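Demostraciones con pinzas de mano para doblar ropa: ¿repito las que salen feas?

Publicado en Taller y Robótica Casera
Etiquetas: teleoperación, demostraciones, ropa, pinzas

bajoflexo
12/13/24

Buenas. Llevo desde marzo intentando que un brazo aprenda a doblar jerséis, y de momento el que ha aprendido a doblar jerséis soy yo. Mi madre está encantada con el proyecto.

Empecé por control remoto, con dos mandos y una pantalla, y lo dejé cuando tardé una tarde entera en doblar una manga. Ahora grabamos las demostraciones a mano, con una pinza en cada mano, sobre una cama de verdad y con un montón de ropa de verdad. Va muchísimo más rápido. El problema es que no sé qué considerar una demostración buena. El punto grueso se engancha, se me escurre, lo vuelvo a coger por otro sitio, y cuando por fin queda doblado ya he hecho el doble de movimientos de los necesarios. 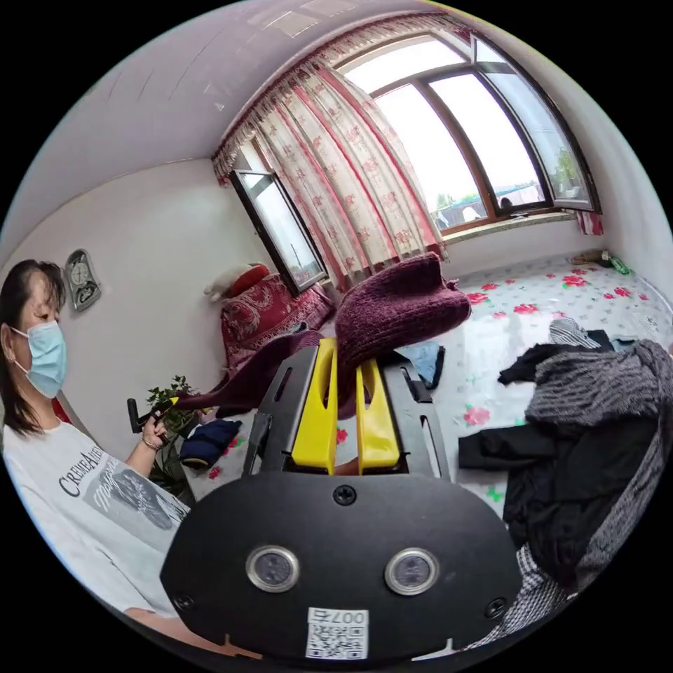
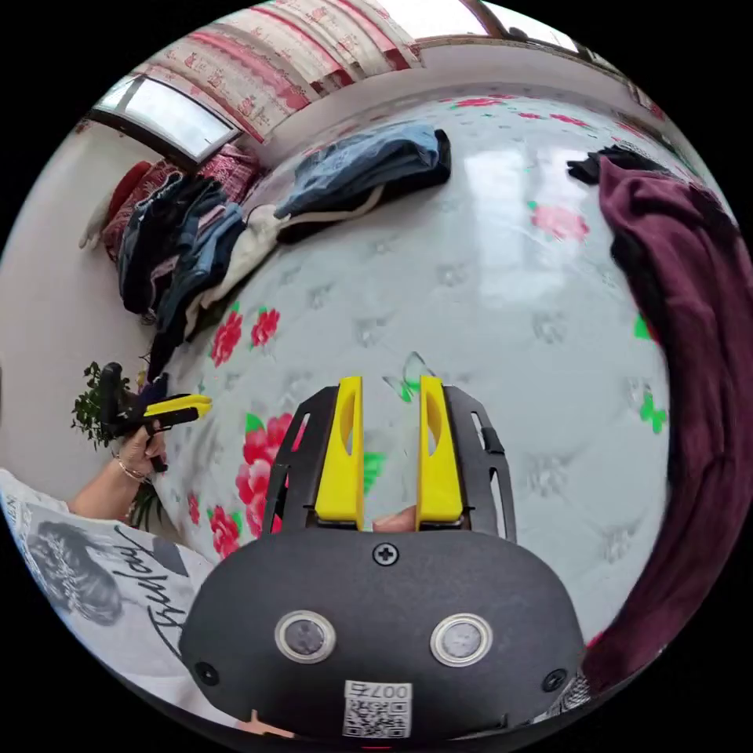
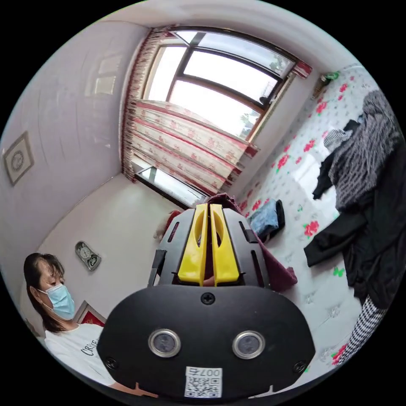
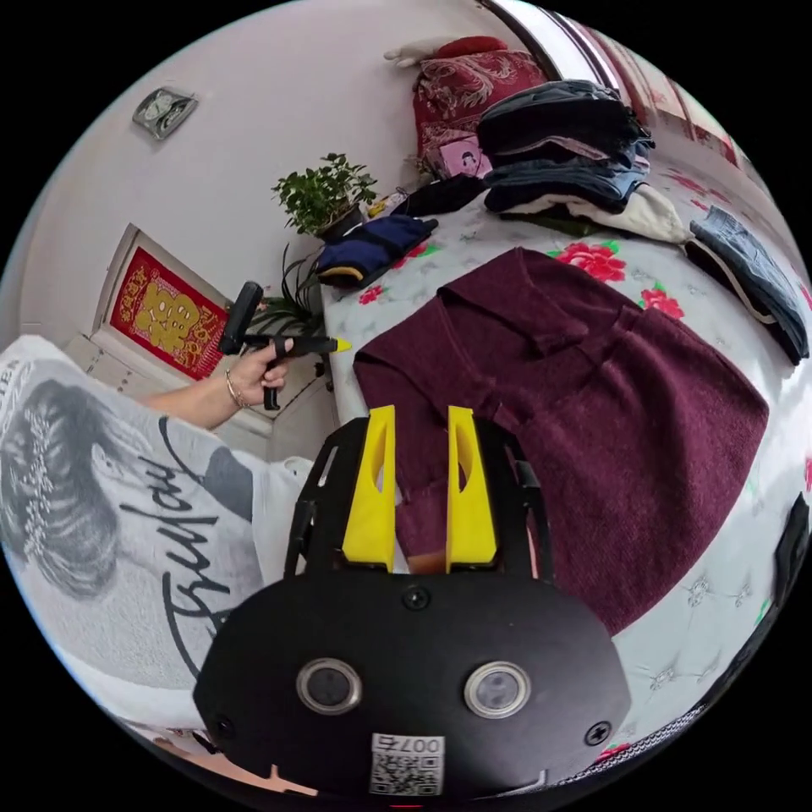

Ropa de color granate, vaqueros y unas cuantas prendas oscuras, con las dos pinzas.

Tengo 100 demostraciones guardadas y, si soy severo, tiraría 60. Mis dudas son tres:

Si al coger una prenda fallo y corrijo, ¿lo dejo o lo corto?

¿Merece la pena cambiar de colcha? La que uso tiene flores por todas partes y me da miedo que el modelo aprenda a doblar peonías.

¿Mezclo prendas desde el principio o termino antes con los jerséis? Yo quería acabar con los jerséis, pero llevo diciéndolo mucho tiempo.

Gracias por adelantado. El brazo es un Cerkow de segunda mano, por si influye, y el programa de entrenamiento lo he sacado de un tutorial que se interrumpe justo cuando se pone interesante.

Anselmo Frota
Respuesta aceptada

No tires 60 de nada todavía. Sepáralas en carpetas distintas y entrena dos veces, una con todo y otra solo con las limpias. Luego prueba las dos versiones con las mismas prendas colocadas igual y decides con eso delante.

Sobre los fallos: los que corriges, déjalos. Si solo enseñas agarres perfectos, la primera vez que el brazo pierda el borde de la tela se quedará abriendo y cerrando los dedos en el aire con mucha dignidad. Necesita haber visto cómo se vuelve a por la prenda. Lo que sí quitaría son los ratos en que te quedas quieto pensando. A mí me pasó con unas toallas: el brazo se paraba a mitad del doblez, el mismo tiempo que me paraba yo, y tardé una semana en entender que estaba imitando mi falta de criterio.

También cortaría los intentos en los que cambias de plan a medias. Si empiezas doblando por las mangas y acabas enrollando, eso son dos tareas mal contadas. Decide un orden, escríbelo en un papel y respétalo aunque ese día se te ocurra otro mejor.

La colcha: cámbiala de vez en cuando, pero no la retires. Con un solo fondo, el modelo puede agarrarse a él, sea de flores o blanco liso. En el grupo de Purkstead grabamos 2,626 demostraciones sobre la misma mesa gris y al llevar el brazo a otra mesa, también gris, cogió aire durante toda la mañana. Ya nos habíamos hecho la foto de grupo.

Y mezcla prendas, sí, aunque poco a poco. Un vaquero se queda donde lo dejas y un jersey no. Yo haría 3 tipos de prenda y no metería más hasta que esos salgan decentes.

Un último detalle. Graba también con la prenda mal puesta de entrada: del revés, con una manga debajo, medio colgando de la cama. Nadie deja la ropa extendida para que llegue un robot a doblarla, al menos en mi casa.

Raelene Goodwin

De acuerdo con Anselmo en casi todo. Con lo de los fallos tengo un matiz: marca en las notas cuáles llevan corrección. Yo no lo hice, y cuando quise reducir la proporción tuve que volver a verlas todas. Hay maneras mejores de pasar un fin de semana.

El control remoto no lo abandones del todo. Para grabar mucho es un suplicio, pero unas pocas sesiones con el brazo real te enseñan dónde no llega. Tú giras la muñeca de formas que a un Cerkow le darían un disgusto, y si la mitad de tus dobleces dependen de ese giro, mejor saberlo pronto. Con el mío descubrí que doblaba el cuello de las camisas con un gesto que el brazo no podía repetir ni desmontándolo.

Mira también la velocidad - cuando una persona lleva un rato doblando se acelera sin darse cuenta, y las últimas grabaciones del día no se parecen a las primeras. Yo paro cuando empiezo a tirar de la tela.

flundthorpe_fan

yo compré una mesa plegable Evangelista para esto y cojea. los jerséis los cuelgo en percha y se acabó el problema

bajoflexo

Gracias a los tres. Hago lo de las dos carpetas este fin de semana y apunto las correcciones desde ya. Lo de la percha se lo he contado a mi madre y dice que el punto se deforma, así que queda descartado.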